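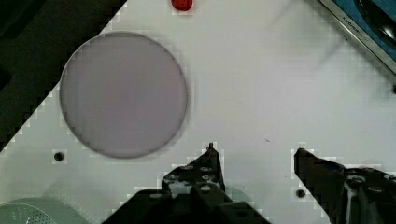 Slide 2: Who I am and what the next half hour covers

Good morning. My name is Greer Menzies and I run the kitchen side of Nisum, a small lunch place with a school meals contract. I trained as a cook, and I have no background in design or nutrition. Most of what I know about plates I learned by buying the wrong ones.

The talk is on portion size and tableware. I'll cover how we used to serve, what we changed, what it did to our food waste, and what I would do differently. Questions at the end, please, except if you can't hear me.

(Check the microphone at the back before going on.)

Slide 3: Where we started

When we took over the lunch service we inherited the plates along with the building. They were wide dinner plates with a flat rim. The cooks filled them, as cooks do. A serving of potatoes that looks generous on a small plate looks mean on a wide one, so another spoonful goes on.

We had a standard serving written on a card by the hot counter. Nobody read it during the rush, and I include myself. The plate decided how much went on.

Slide 4: Weighing the scraps

We weighed what came back for 14 days before changing anything. Two bins, one for plate scraps and one for what was left in the serving pans. Keep those separate if you try this. Scraps from the plate tell you about portions. Scraps from the pans tell you about planning. If you mix them you learn very little.

The average was 84 grams of plate waste per diner. Starches were the largest share, then cooked vegetables. Meat hardly came back at all.

Pause here. People usually want to write the number down.

Slide 5: Choosing a new plate

We tried samples from two suppliers, Trollier and Nyitrai. I asked for the same things from both: a smaller eating surface, a rim that gives a server somewhere to put a thumb, and a shape that stacks without sticking. Color came last on my list and it should have come earlier.

A pale sauce on a pale plate is hard to judge. Servers pour more than they mean to. Food that contrasts with the plate is easier to portion by eye. We cook a lot of rice and a lot of white fish, so a slightly darker plate suited us. A place that serves mostly stews might choose the other way.

The Trollier plate won on stacking. The Nyitrai one felt better in the hand, and two of the servers still bring it up.

Slide 6: Spoons and ladles

This is the part I would ask you to remember. Plates got most of our attention and most of our money, and the ladles made a bigger difference per dollar.

We had spoons of every size in the same drawer. One server used a large spoon for beans and the next used a small one, and both believed they were giving one serving. We threw the odd ones out and bought a matched set. Each pan now has its own utensil, and the utensil stays with the pan through washing and back again.

If you have money for only one change, do this one.

Slide 7: What the diners said

We told people before the plates changed. There was a sign at the counter and a line on the menu: same price, smaller first serving, come back for more if you want it.

Some did come back, mostly for pasta. Complaints were fewer than I expected and were nearly all in the first week. One regular wrote a full page to us and I put it on the staff board – he had good points on the soup bowls, which we had left alone.

Elsa Engström handled the school side. Her advice was to let the children see the second helping being offered on the first day. Once they believed in it, they stopped asking for extra up front.

Slide 8: Results

After the change we weighed again, in the same way and with the same two bins. Plate waste was down 40 percent. Pan waste went up slightly at first because we were still cooking the old amounts. It took us too long to cut the batch sizes. Change the plates and the batch sheet in the same week.

We enter the weights in Peteo, but a notebook would do the job.

A caution on these figures. It was one kitchen, in one season, with a menu that changed in between. I can't tell you how much came from the plates and how much from the ladles. If someone asks, say so plainly.

Slide 9: Costs

The plates were the main expense. We replaced them in two orders, which I regret, as the second batch came in a slightly different shade and the cooks sorted them by hand for weeks. Order all of them together, with spares. Breakage in our first year was 19 plates, mostly chipped at the dish return.

The matched utensils cost far less. Staff time for weighing came to a few minutes at the end of each lunch.

Slide 10: Next steps

Soup bowls are next. After that, the salad bar, where diners serve themselves and the tongs matter more than the plate. We plan another round of weighing in December, when the menu is heavier.

(Leave the contact slide up during questions. Blank batch sheets are on the table by the door.)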